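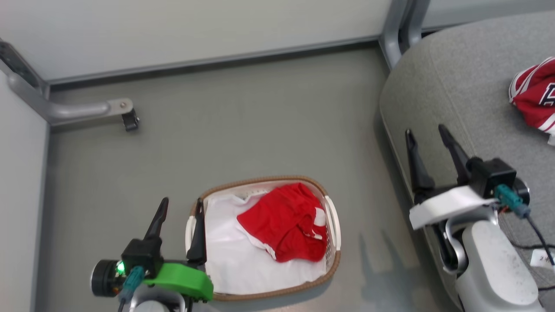 機械が入って一番変わったのは、帰る時間ではなく昼の過ごし方だと、ノエミ・テクシエは言う。以前は午前の便が遅れると、昼食は立ったまま済ませていた。いまは座って食べる。その代わり、食べている途中で呼び出し音が鳴る。

スポーツウェアのクリーニングと貸し出しを手がけるスティニエ社の作業場は、川沿いの倉庫街にある。地域のクラブや学校からユニフォームを預かり、洗い、畳み、番号順に揃えて返す。従業員は29人。洗濯機と乾燥機の工程は以前から機械まかせだったが、その前後、つまり仕分けと畳みは長く人の手に残っていた。そこへ二本腕のロボットを入れる計画が動きだしたのは、昨年の夏である。

最初に任せる仕事として選ばれたのは、かごへの出し入れだった。シャツやショーツを一枚ずつつかんでかごに入れる。あるいは、かごから取り出して台に置く。人間なら考えもしない作業だが、布には決まった形がない。同じ赤いショーツでも、丸まっていれば端がどこにあるかわからない。白いシャツの上に別の服が重なっていれば、二枚まとめてつかむことがある。

「箱なら角があります。服にはありません」と、導入を担当したヴォーン・トランは話す。トランはもともと乾燥機の保守をしていた。ロボットの制御に使うトリルノナというソフトウェアは、入社してから夜間の講習で覚えた。指先が二本の黒いグリッパーは細かい縫い目に引っかかることがあり、つかむ角度の調整に最初の数週間を費やした。

現場の仕事はどう変わったか。まず、腰をかがめる回数が減った。かごは床に置くものと決まっていて、仕分けの担当者は一日じゅう上体を折り曲げていた。腰痛で休む人は毎年出ていたという。ロボットが床のかごを受け持つようになってから、その姿勢をとるのは機械が止まったときだけになった。

一方で、止まったときの対応という新しい仕事が生まれた。絡まった紐をほどく。つかみ損ねた靴下を拾う。カメラの前に垂れた袖をどける。どれも30秒で終わるが、いつ起きるかわからない。担当者は自分の畳み台で作業を続けながら、呼び出し音を待つことになる。

「前は手が疲れました。いまは耳が疲れます」とテクシエは言う。畳みの仕事を長く続けてきた彼女は、計画が発表されたとき、反対の側にいた。会社は人を減らさないと説明したが、書面にはなっていなかった。話し合いを経て、配置替えは本人の同意を前提とすること、ロボットの見守りを職務として認めて手当を付けることが文書になった。2022年7月11日付のその文書は、休憩室の掲示板にいまも貼ってある。

手当は、見守りの当番に入った日に付く。当番は二時間で交代する。はじめは半日の当番だったが、呼び出しが続くと自分の作業が進まず、畳みの枚数で評価される人から不満が出た。いまは当番の時間を枚数の計算から外している。

先月の集計では、ロボットがかごに入れた衣類は3,261点だった。そのうち人が手を貸したものが188点ある。トランはこの数字を悪くないと見ている。テクシエの見方は少し違う。188回、誰かが手を止めて立ち上がったということだ、と彼女は言う。二人は同じ表を見ながら話し、どちらも相手の読み方を間違いだとは言わなかった。

失敗の中身には偏りがある。多いのは薄手の生地で、つるりとした裏地のジャージは指の間から滑る。白い縁取りの付いたショーツは比較的うまくいく。縁に厚みがあり、つかむ場所になるからだ。こうした傾向を最初に言い当てたのは、トランではなく畳みの担当者たちだった。どの生地がどう滑るかを、彼女たちは手で知っている。いまは週に一度、つかみにくかった服を台に並べ、トランがその場で持ち方を教わる。

この時間に賃金が出ることも、交渉の結果だった。当初は休憩時間に雑談の形で聞き取りが行われていた。自分の知識を機械に渡して、その分の報酬がないのはおかしいという声が上がり、会社は勤務時間内の作業に改めた。

うまくいかなかった試みもある。ドボスという搬送台車と組み合わせ、かごを自動で運ばせようとしたときは、通路の幅が足りず、人と台車がたびたび鉢合わせした。台車は三週間で使うのをやめ、かごの移動は人の仕事に戻った。畳みまでの自動化も検討されたが、いまのところ予定はない。ユニフォームの畳み方はクラブごとに指定が違い、番号を上に出すところもあれば、襟を揃えるところもある。

作業場の音も変わった。以前は台をはさんで話しながら手を動かしていた。呼び出し音を聞き逃さないように、いまは話し声が小さい。ラジオも消した。テクシエは、これを会社に伝えるかどうか迷ったという。苦情というほどのことではないからだ。結局、次の話し合いの議題に入れてもらった。音の代わりに、畳み台の上のランプを光らせる案が出ている。

得意先の一つ、ジャヴロウというクラブからは、返却が早くなったかと尋ねられることがある。納期は変わっていない。会社は空いた時間を、ほつれの点検に回した。縫い目を裏から見て、切れかけた糸があれば札を付けて返す。以前は気づいた人が気づいたときにやっていたことで、いまは工程表に載っている。

取材の日の午後、テクシエは当番だった。話の途中で呼び出し音が鳴り、彼女は畳みかけのシャツを置いて席を立った。二分ほどで戻ると、袖が引っかかっていたとだけ言い、続きを畳みはじめた。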